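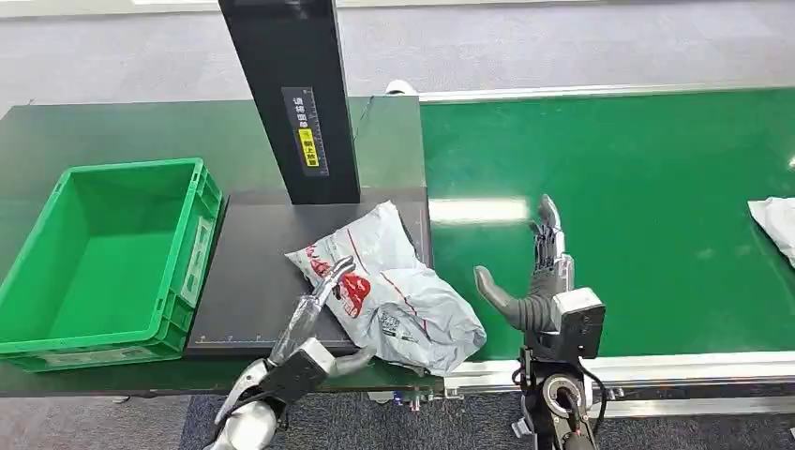
White mailer on the scanning platform, green belt to the right.

Up at 6, out of the house before the coffee had done anything. July is supposed to be the slow month and it was not slow. The sheet on the door said 2,996 for the day, and by the time I had my vest on the first cages from Brorley were already backed up to the wall.

I was on the soft bags again. I don't mind them as much as I did in the spring. A box tells you which side is up, and you put it down flat and it stays flat. A mailer folds over on itself, and the label ends up in the fold, and you have to press one side down and pull the other before the scanner will take it. The white ones are the worst for this. The plastic is thin and the print shows through the creases, so you think you have found the address and it is only the red part of somebody's logo.

I have started laying them down with the long side toward me and smoothing from the left. Imtiaz Thambiah does it the other way, from the top down, and says mine will hurt my wrist. He may be right. My wrist did hurt by lunch, but it hurt before I changed too.

The bags hang over the front of the platform if they are any size at all. That covers the scale markings, and then the measurement comes out wrong or doesn't come out, and you have to shift the bag back and go again. I did that more times this morning than I want to think about. What works is folding the loose end under, the part past the contents where there is only air and plastic. I told the new starter this and she had already worked it out.

We had one tear. It was a pillowcase set for Iststead and the seam had opened along the bottom. I taped it, wrote it on the clipboard and put it in the crate. Nothing was missing as far as I could tell. The slip said two and there were two.

I emptied the crate at ten and again before lunch. I have asked for a second one and been told there is a second one, in the Predosard bay, and that I can walk over and get it. I walked over. It had someone's jackets in it. I walked back.

Lunch was rice and the end of the chicken, eaten outside on the step where there is shade until one. It was too hot to sit anywhere else. Imtiaz had a melon and cut it up with the box knife after washing it, and we had that too. He is going to Nutsugah for his cousin's wedding and has to drive the whole way with the chairs in the back of the van, because the hall has tables and no chairs. He wanted to know if I would take his late shift that week. I said I would look at it. I have looked at it now and I will probably say yes.

The afternoon was quieter. The belt stopped for a while – a strap had gone under the rail at the far end – and I used the time to wipe down the table and peel off the old labels. Some of them have been there so long that the glue comes up in brown strings. I got most of the table clean and left the crate for another day. The stickers on the crate are supposed to stay on anyway.

When it started again they sent down 323 in one go, nearly all mailers, and that was the rest of the shift. I got into a rhythm with it. Lay it down, smooth it, turn it if the label is underneath, wait for the beep, onto the belt. I was thinking about the fence for most of that time. I need to decide between replacing the two bad posts and doing the whole side. The man quoted me 600 for the whole side, without paint. I could do the posts myself, but I said that last summer as well.

Finished at three. Left the platform clear and hung the tape gun back on its hook, where it will not be tomorrow.

Stopped for milk, onions and the big bag of dog food on the way home. Watered the beans. The ones on the left have holes in the leaves again, and I picked off two caterpillars and put them over the wall. Called Mom, who has had her eyes checked and needs the same glasses she already has.

Wrist is a bit stiff writing this. I will try it Imtiaz's way in the morning, top down, at least for the first cage. Need to remember to bring the other gloves, and to ask about the crate.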